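About Us

Hi, I'm Faith Ogola, and I run Ploltow. We're a small workshop in Brorkton that sets up robot arms for people who need the same small thing picked up and put down over and over - phones, chargers, little boxes, anything with a plug on it. Most of our customers run repair counters or returns rooms. They send us a few sample items, we work out how a robot should hold them, and then we go and install the thing and stay until everybody on the floor is comfortable with it.

If you found us through the talk I gave in April, you probably want the story about the arm that wouldn't let go. It's on this page because it changed how we work more than anything else has, and customers ask me about it all the time!

How we got going

I used to fix phones for a living. I had a bench, a heat mat and a very bad chair, and I spent a silly amount of my day picking up phones, plugging them in, waiting, unplugging them and putting them on a different shelf. I bought a secondhand arm (my sister still calls it the most expensive coat rack in Brorkton) and taught it to do the carrying. It took me the whole winter. A shop across town asked for one, then a shop in the next county, and at some point I noticed I hadn't opened up a phone in months.

Our main product is called Clarna. It's the grip control software, the part that decides how hard the fingers close and when they open again. Mugo is our test station, where we practice every job before it goes anywhere near a customer. Mugo isn't pretty. We build it out of whatever matches the customer's space, with real cables and real clutter, and then we tear it down and build the next one.

What went wrong

In our second year we had a phone job on Mugo. The arm had to pick a phone up, hold it upright so the screen could be checked, and set it down again. We'd planned a run of 3,000 cycles, and on cycle 223 the arm closed on a phone and stayed closed.

I pressed the stop button. The arm stopped moving, just as it should, and the fingers kept squeezing, just as they'd been told to, and I stood there with my hand on the button wondering what on earth I was supposed to do next. We had set up the stop so the gripper would keep its hold, which makes sense if you're worried about a phone falling on the floor. What we had not set up was any decent way to open it again by hand. I ended up pulling the phone out with a plastic card and a lot of muttering. The glass cracked. My thumb got pinched hard enough to turn purple, and I was lucky that was all.

The cause took us much longer to find than it should have. Clarna was waiting for a message saying the phone was down before it would open. The message went missing when a loop of power cord got pulled tight and tugged a sensor plug partway out of its socket. No message, no opening, and no alarm either, so the software would have waited there forever. I wrote that bit of code myself, by the way. I'd love to blame somebody else.

We stopped the run and called the two customers who had the same version. One of them told us they'd had a "sticky" gripper a few times and had been switching the whole station off and on to clear it. They hadn't wanted to bother us. Please bother us!

How we check it now

Every release gets a hold test on a live phone. We close on it, let it sit, take away the signal on purpose and see what the gripper does. Clarna now gives up waiting after a few seconds, raises an alarm and asks a person to come over. It doesn't just fling the fingers open, which was my first idea and a terrible one (a phone falls a long way from up there). 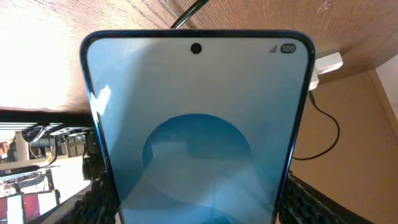 Screen out, battery at 100, held near the bottom by the two textured pads.

We like to do it with a charger and its cord close by, because a bare bench wouldn't have shown us the first fault. The texture on the pads helps too. With smooth pads I was always tempted to turn the force up a little, then a little more, and that's how you get cracked glass. With the nubby ones we can keep the squeeze lower. After the incident we went back to cycle one and ran up to 1,000 holds at each force setting, starting from the gentlest.

We also went through our old logs looking for any hold that had lasted longer than it should. I read 782 of them myself over one long holiday stretch, with cold leftovers and the dog on my feet, and finished the write-up on December 26, 2024. Two of the slow ones looked a lot like ours. Both had sorted themselves out when the arm moved again, so we'd never looked twice. Now anything slow gets flagged and somebody reads it the same day.

Cables get their own check. Before a job starts we move each finger slowly through the places it has to go and watch what the cords do on both sides of it. A loop that's well clear at one spot can be hanging right behind the finger a moment later, and you won't always see it from where you're standing. I check from the gripper's own camera as well as from the bench. If a cord can reach a finger, we reroute it or tie it back, and then we go again from the beginning.
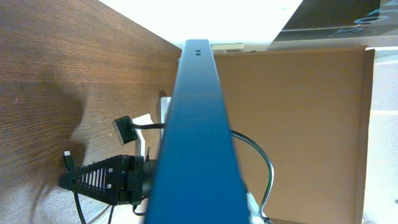

What we do on a visit

When we come to set up your station, the first morning is mostly cords and plugs, and I'm sorry if that's a little dull. We'll ask you to clear a path for the arm, but please don't tidy everything else away for us. We'd like to see the place the way it is when you're busy.

Then everyone who'll work near the arm gets to press the stop button, and everyone opens the gripper by hand afterward. We added a release lever after cycle 223, and I make people use it until they can do it without looking. It takes some force the first time. If you have small hands or a sore wrist, tell us and we'll fit the longer lever.

You'll also get a fault sheet to hang by the station. Write on it whenever the gripper does something odd, even if it went away by itself. We collect the sheets when we come for service, and I do read them, coffee rings and all.

Come and see us

Visitors are welcome at the workshop in Brorkton, just let us know ahead of time so Mugo is up and running and not in pieces on the floor. Bring the item you want handled, and bring its charger too, with the real cord. If you'd like to hold the cracked phone, it's in the top drawer of my desk - mind the glass.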